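Rurkeck Shared Workshop – Building With Two Arms
Handout 3: Plugging in a cable

Okay, so last time we got both arms bolted down and talking to the laptop, and a few of you asked when we get to do something fun. Now! We're going to teach the pair to handle a little black network box and a blue Ethernet cable. It sounds easy and it really isn't. You and I do this by feel, behind a desk, in the dark. The arms have to line everything up by sight.

Some stuff to sort out before you touch the controls:

Set both arms to the slow profile. I keep mine at 68 on the speed slider and you should too, at least until you've had a few clean runs.
Open the grippers all the way and save that as your home pose.
Look at the wrist views as well as the head view. The wrist views are where you'll catch a crooked plug.
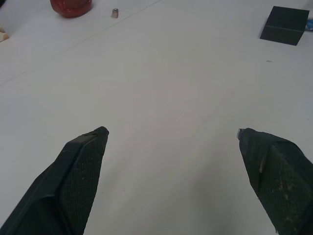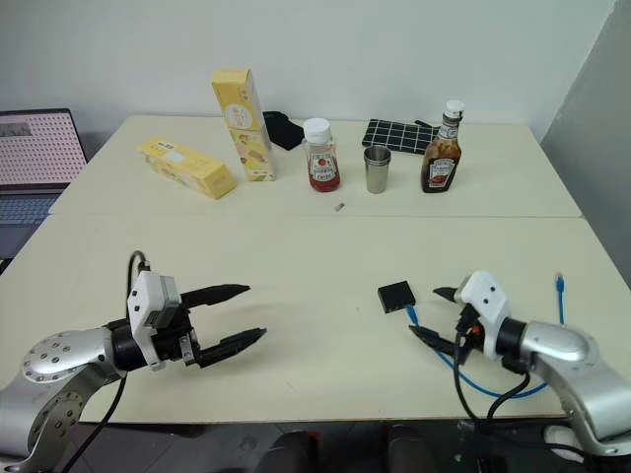
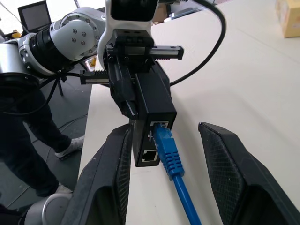
Kwaku Ametepe

My rule for this one is that one arm holds and the other arm works. If both try to move at once you'll be chasing the port all over the table (ask Ekow, he'll tell you). Grip the box from its sides so the ports stay clear, and point the port end at the arm that's doing the work. The two ports on our box are stacked one above the other, so decide which one you want and write it in your log before you start.

Watch the slack! The cord is light but it's stiff, and a loop lying on the table will push back on the plug. I like to leave a big lazy curve. The arms' own cables need room too – move the wrist slowly through its whole turn once and see what drags.

About the finger pads: the crosshatch gives a nice grip on plastic, but dust gets into it. Wipe them before each session. If a pad looks scuffed, tell me or Adjoa and we'll print a new one.

For next time, log 3 tries each and put them in the Flolevora folder. The recorder stops by itself after 300 seconds, so don't panic if a slow try gets chopped. Write down where it went wrong – wrist angle, slack, grip, whatever. Fiifi has the spare plugs in drawer 144.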